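In defence of the slow afternoon

When I tell people that I spend a good part of my week gathering examples for a robot to learn from, they tend to picture something rather grander than it is. They imagine banks of screens and a great deal of clever typing. Most of it is kitchen things on a white table, and a person deciding where the mug ought to go next.

I have been with the Konia project since January, working out of our room in Preltden, and in that time I've come round to an opinion that I should like to set down, even if it makes me a little unpopular with colleagues whose job is to watch the totals. I think we collect too fast, and I think we tidy up too much.
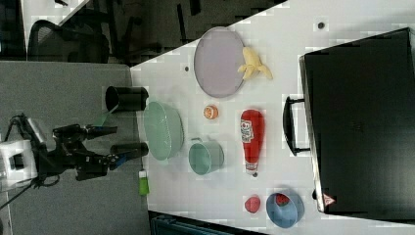

Let me explain what I mean by tidying. An example, for us, is one go at one small job: pick up this, put it there, let go. If every go begins with the bowl in the same spot and the bottle standing smartly to attention, you can get through a tremendous number of them before tea, and they will all look lovely when you play them back. The trouble is that the learner has then been shown one kitchen, on its very best behaviour, over and over again. My own kitchen has never looked like that, and I doubt that yours has either.

In our first batch we kept 497 examples, and I was as proud of them as anyone. Then I sat down with a pot of tea and watched a good long run of them, one after another (I do recommend this, dull as it sounds), and I found that I could have told you what was coming next with my eyes half shut. If I could guess it from habit, I dare say the machine could too. 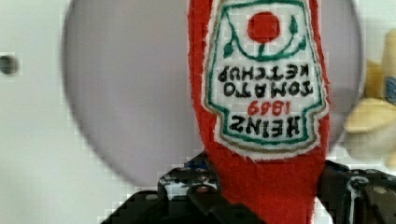
So for the second batch we slowed right down. We moved things between goes, and we moved them without much of a plan, the way things get moved in a house where people are cooking. Mugs went over on their sides. Bottles were picked up the wrong way round. We ended up with 174 examples for the same hours of work, and there was some sighing over that number, I can tell you!

I would still take the 174. A soft thing that squashes when you grip it has a lesson in it that a hard one hasn't, and you only get that lesson by letting the awkward grips stay in. My friends on the Prothero side of the project would rather throw out anything that looks clumsy. I understand why, and some of it does deserve the bin, but a clumsy go that is put right halfway through seems to me worth several perfect ones.
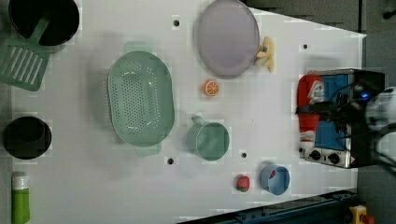

The table from overhead, with the gripper at the toy stove.

There is the matter of the people, too. Whoever is guiding the arm gets tired, and a tired person falls into a groove just as surely as a tidy table does. We now stop after 30 goes and change places, and whoever takes over is asked to rearrange the table to their own taste. I hadn't expected how much that would help. One of us puts everything near the front edge, another leaves great gaps in the middle, and I am told that I crowd things round the plate.
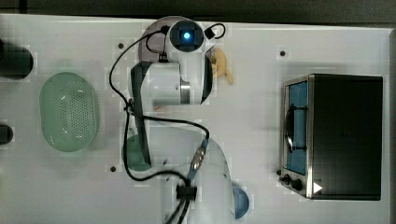 I know the answer that comes back, which is that more is more, and that with enough examples the differences come out in the wash. Perhaps they do, if you have a very great many rooms and a very great many hands. We have one table. For a small group like ours at Jokonness, the only riches to be had are in the care we take between one go and the next, and I'd be sorry to see that hurried along for the sake of a bigger figure on a chart.

The third batch starts soon, and I have asked for 31 goes to be set aside for nothing but untidy beginnings. It's a modest request, and I am still waiting to hear.

Contact Jokonness | © Jokonness 2020 | Back to top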